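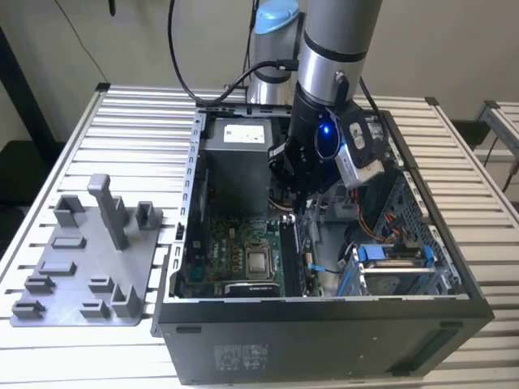 Let the robot have the old PCs

Posted May 2024 by M. Sutcliffe
Filed under: Workshop, Opinion, Robots

Ask people what a home-built robot arm should do and they'll say make tea, or play chess. I say give it a dead desktop and see if it can get the memory out. I've been at this in our shared workshop, Plarkel, since October and I can't remember when I last had so much fun failing at something.

An old tower is a marvellous teacher. Ours is a Dell, laid on its side with the panel off, and everything in there asks for a different kind of touch. Memory slots have tiny latches. Cables flop about wherever they please. The hard drive sits on blue plastic rails, and a person pulls those without a thought, but try writing down what your fingers do! I spent 3 evenings on that and my notes still read like bad poetry.

The part I'd argue hardest for is the dull grey plate beside the computer. We printed it ourselves, with a tall post and a lot of little holders, and it went through 2 complete redesigns. Visitors walk straight past it to look at the arm. I think the plate deserves more of their time — a gripper that has to put things down in a known place is a far easier thing to program than one facing a bare bench, and you learn more about robots from drawing a good holder than from any amount of fiddling with speed settings.

I know the case against. A teenager with a screwdriver would strip the thing in minutes, and a friend at the Wisau repair café tells me so every time we meet. Fine, but speed was never what I was after. I want more people to have a go at this on a bench they share with others, where somebody wanders over with a mug and suggests turning the case round (they were right, annoyingly).

So if your workshop has a heap of old machines waiting for the tip, keep one back. Bolt down your table, print some holders and start with the memory. We've named our project Onix and the job list is up to 294 lines. The next one is the cable tie.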